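プレクウッド、双腕ロボット用ハンドの比較試用プログラム「Prins」の第一期結果を公表
五指ハンドと二指グリッパを同じ課題ボードで2,368回試行、November期の見学参加者も募集
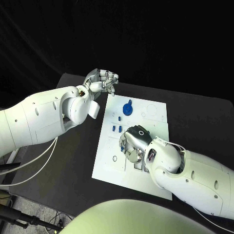 株式会社プレクウッド(Plekwood、以下「当社」)は、双腕ロボットに取り付けるハンド、アーム、カメラ、制御装置を同じ条件のもとで試し、見比べていただくためのプログラム「Prins(プリンス)」の第一期を終え、その結果をまとめましたのでお知らせいたします。日ごろからご支援くださっている皆さま、そして「カタログを並べてみても、結局どれを選べばよいのか分からない」と率直なお悩みを聞かせてくださった製造現場の皆さまに、ようやくひとつのご報告ができますことを、担当者一同たいへんうれしく思っております。

■ Prinsを始めたきっかけ

当社は長らく、組立や検査の工程に小型のロボットを導入されるお客様のお手伝いをしてまいりました。その中でいちばん多く頂戴してきたのが、手先に何を付けるかというご相談です。五本の指を持つハンドは見た目にも頼もしく、いろいろなことができそうに思えます。一方で二指の平行グリッパは構造が素直で、保守の手間も読みやすく、長年使い慣れておられる方も大勢いらっしゃいます。どちらにも良いところがあり、どちらにも苦手なことがあるのは皆さまご承知のとおりなのですが、では自社の部品で、自社の作業台の高さで、自社の照明のもとで使ったらどうなるのかとなりますと、なかなか手元に判断材料がそろいません。

展示会で動いているところをご覧になり、持ち帰って試してみたら様子が違った、というお話も何度も伺いました。カメラの位置がほんの少し変わるだけで指先が部品に隠れてしまったり、制御装置を替えたとたんに押し込む力の加減が合わなくなったりするものですから、部品ひとつだけを取り出して良し悪しを申し上げるのは、私どもにとっても気の引けることでした。それなら同じ机、同じボード、同じ手順で、組み合わせを順番に替えながら試せる場所をつくってしまおう、というのがPrinsの出発点です。

■ 試用の内容

第一期の試用は、当社のクレストステッド試験室(Cleststead)で行いました。課題には、つまみ、丸いペグ、角ペグを差し込んだり回したりするための白い課題ボードを使っています。部品の色は青にそろえました。白い地に対して見分けがつきやすく、カメラごとの見え方の違いを比べるときに、部品の色のばらつきに悩まされずに済むようにとの考えからです。実は当初、お客様からお預かりした金属部品も混ぜて始めたのですが、光の反射の影響が大きく、ハンドの比較をしているのか照明の比較をしているのか分からなくなってしまいましたので、金属部品は第二期に回すことにいたしました。楽しみにしてくださっていた皆さまには、もう少しだけお待ちいただければと存じます。

課題は次の四つです。

課題A つまみをつかみ、決められた向きまで回す
課題B 短い丸ペグを抜き、元の穴へ戻す
課題C 並んだ角ペグのうち片方だけを抜き、隣のペグを動かさずに戻す
課題D 課題AからCまでを続けて行い、途中で人が手を添えない

比較したのは、五指ハンド二種と二指グリッパ二種、頭部カメラの取り付け位置を高低の二通り、制御装置二種です。これらを組み合わせて、合計2,368回の試行を行いました。操作はいずれも遠隔操縦で、操縦者は事前に練習の時間を取ったうえで臨んでいます。練習時間を短く切り上げた組み合わせと十分に取った組み合わせが混ざってしまいますと公平な比較になりませんので、練習の長さは全員同じにそろえました。

■ 第一期で分かったこと

課題Aのつまみ回しにつきましては、五指ハンドが終始安定しておりました。つまみの持ち手を指で挟む位置が多少ずれても、残りの指で支えながら回し切ることができます。二指グリッパでも回すこと自体はできるのですが、途中で一度持ち替えが必要になる組み合わせがあり、そのぶん時間がかかりました。

課題Bの丸ペグでは、意外なほど差が出ませんでした。短いペグは指を深く入れられませんから、五指ハンドでは指先のごく先だけを使うことになり、五本あることの利点が生きにくいようです。操縦を担当した者からは、「指が多いぶん、使わない指をどこへよけておくかに気を遣う」という声も上がっています。ハンドのご購入を検討されている方には、ぜひ一度この課題をご自身で操縦してみていただきたいと思います。数字の表をご覧いただくよりも、ずっと早くお分かりいただけるはずです。

もっとも苦心いたしましたのが課題Cです。角ペグが隣り合って立っておりますので、片方をつかもうとすると指の外側が隣のペグに触れてしまいます。この課題に限りましては、指先の薄い二指グリッパのほうが良い成績でした。五指ハンドでも、手首を傾けて上から指を下ろすやり方に改めてからは成功する回数が増えましたが、今度は手の甲が頭部カメラの視界をふさいでしまい、操縦者が指先を見失う場面が目立つようになりました。課題Cだけを別に集計した500回の試行では、頭部カメラを高い位置に付けた組み合わせのほうが、視界を失って中断した回数が少なくなっています。手を大きくかぶせて作業をされる現場では、ハンド選びと同じくらいの熱心さでカメラの位置をご検討いただくことをお勧めいたします。

課題Dは、途中で手を添えずに三つの課題を続ける通し課題です。操縦者の疲れも結果に響いてまいりますので、一人が続けて行うのは午前と午後に一度ずつと決めました。それでも午後の終わりごろには動作がゆっくりになる傾向があり、この点は集計表に時間帯の欄を設けて、あとからご確認いただけるようにしてあります。

なお、全試行のうち196回は、ケーブルの取り回しや通信の都合により途中で打ち切っております。成否の集計からは外しましたが、打ち切りに至った経緯は一件ずつ記録し、結果報告書の巻末にそのまま載せました。お恥ずかしい内容も含まれておりますが、これから同じような環境を組まれる方には、成功した試行の記録よりもお役に立つかもしれないと考えてのことです。前腕の下を通る配線にどのくらい余裕を持たせるか、机の縁に擦れないようにするにはどこで留めるかといった細かなことで、私どもはずいぶん時間を使いました。

■ 制御装置の比較と記録ソフトウェア「Vovow」

二種の制御装置の違いは、課題の成否よりも、指先が物に触れてからの振る舞いにはっきりと表れました。一方は反応が素早く、つまみ回しのように思い切って動かしたい作業に向いています。もう一方は触れた瞬間の動きが穏やかで、ペグを穴に合わせる最後のところで操縦者に好まれました。どちらか一方をお勧めするというよりも、工程のどこに時間がかかっているのかを先に見ていただくのがよいように思います。

すべての試行は、当社の記録ソフトウェア「Vovow(ヴォヴォウ)」で残しています。頭部カメラの映像と両腕の関節の動き、指の曲げ具合を同じ時間軸に並べて再生できるもので、うまくいかなかった試行をあとから関係者で囲んで見返すときにたいへん重宝いたしました。第一期の途中で、操縦者が声で残したひとことを映像に添えられる機能を加えましたところ、思いのほか活発に使われまして、「いま親指が届いていない」「隣に触った」といった短い記録がたくさん集まっております。第一期にご参加いただいた各社には、自社分の記録をVovowの閲覧版とともに無償でお渡しいたします。

■ ご参加の皆さまからいただいたお声

「二指で十分だと思い込んでいましたが、つまみの課題を自分で操縦してみて考えが変わりました。その反対に、角ペグのほうは今のグリッパのままでよいと社内で説明できるようになり、両方の意味で来てよかったと感じています」(電子部品製造、生産技術ご担当)

「カメラの高さの話は、正直なところ後回しにしていました。帰ってすぐに架台の図面を引き直しています」(医療機器組立、設備ご担当)

「打ち切りの記録まで見せてもらえるとは思っていませんでした。うちでも同じところでつまずいていたので、少しほっとしました」(大学研究室、博士課程学生)

お忙しい中を試験室まで足をお運びくださり、長い時間お付き合いくださいました皆さまに、あらためて心より御礼申し上げます。

■ 第二期の予定と見学参加のご案内

第二期はNovemberに開始いたします。先に申し上げた金属部品を課題に加えるほか、手首に付ける小型カメラを新たに比較の対象といたします。課題Cで手の甲に隠れてしまった指先が、手首側からどこまで見えるようになるのか、私どもも今から楽しみでなりません。また、指先に貼る滑り止めの素材を替えてほしいというご要望を複数いただいておりますので、こちらも準備を進めております。

あわせて、実際に操縦を体験していただける見学会を土曜日に開催いたします。定員は期間を通じて80名、参加費は無料です。遠隔操縦のご経験は問いません。はじめに担当者が横について課題Aからゆっくりご案内いたしますので、どうぞ気軽な服装でお越しください。袖口の広い上着は操縦装置に掛かることがありますので、お脱ぎいただく場合がございます。お客様ご自身の部品をお持ち込みになりたい場合は、手のひらに載る大きさのものに限り、事前のご相談のうえで承ります。

お申し込みは、当社ウェブサイトのPrins案内ページにある申込フォームからお願いいたします。定員に達し次第、受付を終了いたします。第一期の結果報告書も同じページからお読みいただけます。表の多い、少々厚めの報告書になってしまいましたが、課題ごとに章を分けてありますので、ご関心のあるところから開いていただければ幸いです。

■ 株式会社プレクウッドについて

小型ロボットの導入支援、ロボットハンドの評価、および試行記録ソフトウェア「Vovow」の開発を行っています。クレストステッド試験室では、導入前の機器の持ち込み評価も受け付けております。

■ 本件に関するお問い合わせ

株式会社プレクウッド 広報担当
クレストステッド試験室 Prins事務局
お問い合わせは当社ウェブサイトの専用フォームにて承ります。取材および試験室での撮影をご希望の報道関係の方は、備考欄にその旨をご記入ください。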